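Paslow carbon steel wok, 34 cm: quick review

Posted by Gavin Pollock

Short version, bought it, burned two dinners, kept it. Longer version while the rice is on.

I wanted a proper round-ish wok for stir fried noodles and for the cumin lamb I keep ordering from the place on Drummond. My old nonstick was useless. Everything steamed, nothing browned. The Paslow is 34 cm across with a flat bottom, so it sits fine on my electric stove. Wood handle, small helper handle on the other side. No lid in the box, which is annoying.

Seasoning. Instructions are one folded sheet and pretty vague. Scrub off the factory coating, heat till it changes color, wipe with oil, repeat. I did 5 rounds with the windows open and the smoke alarm still went off. First egg stuck like glue. By the second week eggs slid around no problem. 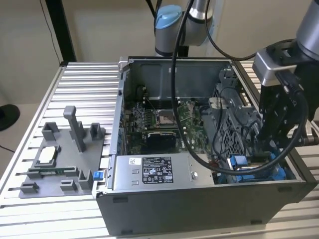

Tower on its side, cover off.

Cooking. Heat is the big thing. It gets hot fast and cools down fast, so small batches. Beef with peppers, great. Dry fried green beans, really great, blistered and a little chewy. Fried rice needs day old rice, no wok will fix that for you. Tomato and egg was a mistake, the acid took a patch of my seasoning right off and the sauce tasted like pennies. Use a diffrent pan for that one.

Weight is ok. 874 grams on my kitchen scale before I put the hook on. I can toss with one hand, my wife uses both.

Compared to the Mevurov my brother has: his is thicker, holds heat better, but it's a pain to lift and the handle gets hot. I'd take mine for weeknights. His for deep frying.

Cons. No lid. Handle screw came loose in June, tightened it, fine since. Rusts if you so much as look away, so dry it on the burner and rub a bit of oil in. The Clostgate store had the lid seperately but it rattles.

Would buy agian. Four stars, one off for the lid. Rice is done, gotta go.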